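Trollell to open repair library in former Bilyk shoe store

TROLLELL — A repair library will open in January in the former Bilyk shoe store on the main street, giving residents a place to borrow tools and fix household items at shared workbenches.

The town council approved a two-year lease on the building at its last meeting. The store has been vacant since the Bilyk business moved to a smaller space near the bus station.

Members will be able to take home hand tools, sewing machines, ladders and garden equipment for up to 2 weeks at a time. Larger items, including a drill press and a band saw, will stay in the building and can be used only during staffed hours.

A household membership will cost $30 a year. Residents who already hold a Trollell public library card will pay nothing for the first year.
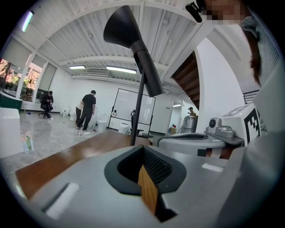 The library grew out of a monthly repair night held in the basement of the Serent branch library. Those evenings drew more people than the room could seat, and lamps and small furniture made up much of the work. Much of it was done at ordinary tables, and a wooden tabletop with a glossy brown finish is not where most people want to use a chisel or a soldering iron. The new building will have benches with replaceable tops, a separate sink for cleaning parts, and shelves where members can leave a project between visits.

Money for the renovation came from a town grant and from donations. The donation drive closed last month with $3,658, enough to pay for new lighting and a second accessible entrance at the rear of the store. The grant covers electrical work, flooring and the first year of insurance.

The tool collection stands at 79 items. Most came from residents who were moving or clearing out garages. Karnorov Hardware, across the street, has agreed to sharpen blades and test power tools before they go on the shelves. Items that fail the test will be stripped for parts or recycled.

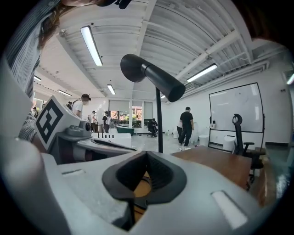 Gas-powered equipment will not be accepted. The town's insurance does not allow fuel to be stored in the building — battery and plug-in models are fine, as long as the charger or cord comes with them. The library is also turning away car jacks, chain saws and pressure cookers.

Parking was the main concern raised at the council meeting. The store has no lot of its own, and residents of the side streets said spaces are already hard to find after 5 p.m. The council agreed to mark a short loading zone in front of the building and to review it after the first summer.

Hours have not been set. A survey on evening and weekend openings is available at both public library branches and at the town hall front desk. Membership forms will be handed out at the same locations starting next month. Tool donations can be dropped off at the Serent branch during regular hours.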